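4. かごを重ねる・分ける

アベロ(Avero)の角型かごには、濃い茶色と明るい茶色の2色があります。本章では、使い始めの確認、2個を重ねるときの扱い、分けたあとの置き方を説明します。棚「ピドゥラ(Pidura)」への取り付けは第5章をご覧ください。

4-1 準備
1. 平らな台の上を片付け、かごを置く場所を空けます。
2. 品番札(544)と結束ひもを外します。ひもはハサミで切り、編み目から引き抜かないでください。
3. かごの中に緩衝紙が残っていないか確認します。

4-2 重ねる
1. 下になるかごを、長い辺が手前にくる向きで台に置きます。
2. もう一方のかごを上から近づけ、長い辺の向きをそろえます。
3. 縁どうしが当たらない位置で、まっすぐ下ろします。

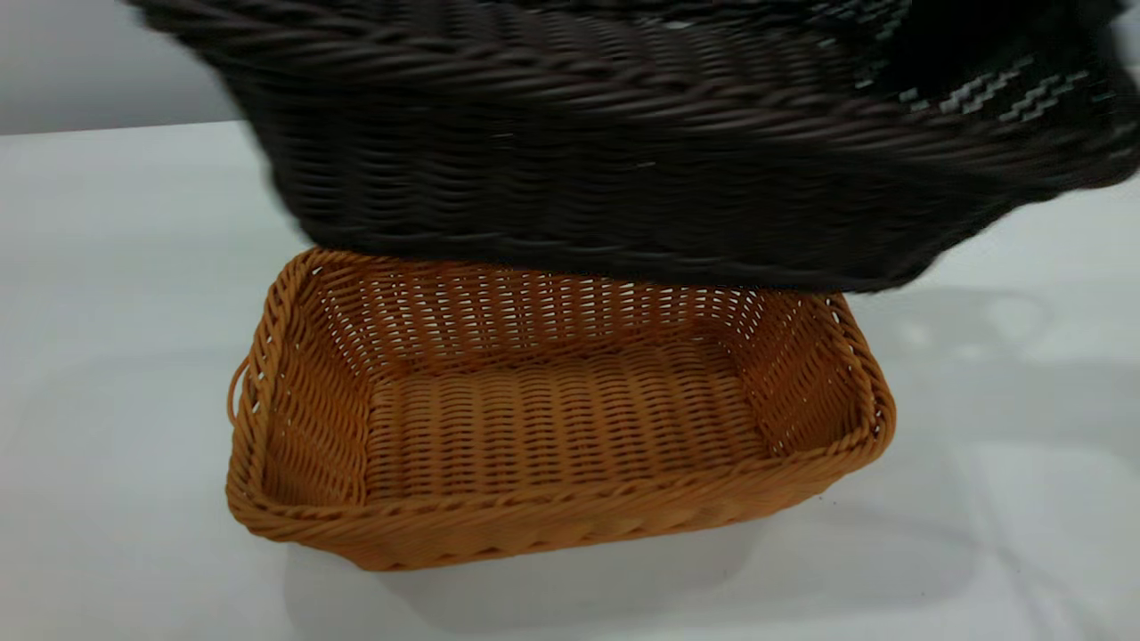
スカカ(Skaka)店からは、向きをそろえてもきつい組み合わせがあり、押し込むと次に外すとき下のかごまで一緒に持ち上がってしまう、との指摘が寄せられています。途中で止まった場合は押し込まず、いったん上げて向きを直してください。それでも入らない組み合わせは、重ねずに並べて保管します。

注意:物を入れたまま重ねないでください。中の物がつぶれるほか、底の編み目が傷みます。

4-3 分ける
1. 下のかごの縁を片手で押さえます。
2. 上のかごの縁を持ち、少しずつ左右に動かしながら引き上げます。
3. 外したかごは、口を上にして台に置きます。
4. 縁の巻きを指でなぞり、浮きやほつれがないか確かめます。

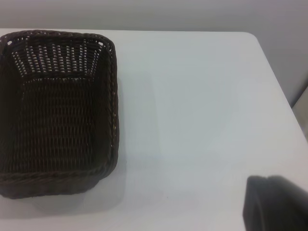
濡れた布巾を入れてもかまいませんか。
短時間なら差し支えありませんが、入れたままにせず、取り出したあとは風通しのよい場所でかごを乾かしてください。

4-4 内側の手入れ
底は編み目が詰まっているため、細かいごみがたまりやすい部分です。月に2回を目安に掃除してください。
1. かごを逆さにして軽くたたき、ごみを落とします。
2. やわらかいブラシを編み目の向きに沿って動かします。
3. 汚れが残るときは、固く絞った布で拭きます。 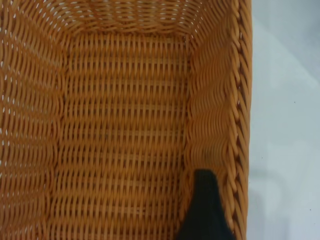 4. 拭いたあとは日陰で乾かします。ドライヤーの温風は使わないでください。
5. 乾いたら、側面の透き間にブラシの毛が残っていないか見ておきます。

注意:編み材の端が飛び出しているときは、引っ張らずに内側へ戻します。戻らない場合は使用を中止し、お買い求めの店にご相談ください。

補足:内布「ロサノ(Lozano)」を併用する場合は、かごが完全に乾いてから敷いてください。内布の深さは33 cmまで調節できます。浅いかごでは余った布を外側へ折り返し、付属のひもで留めます。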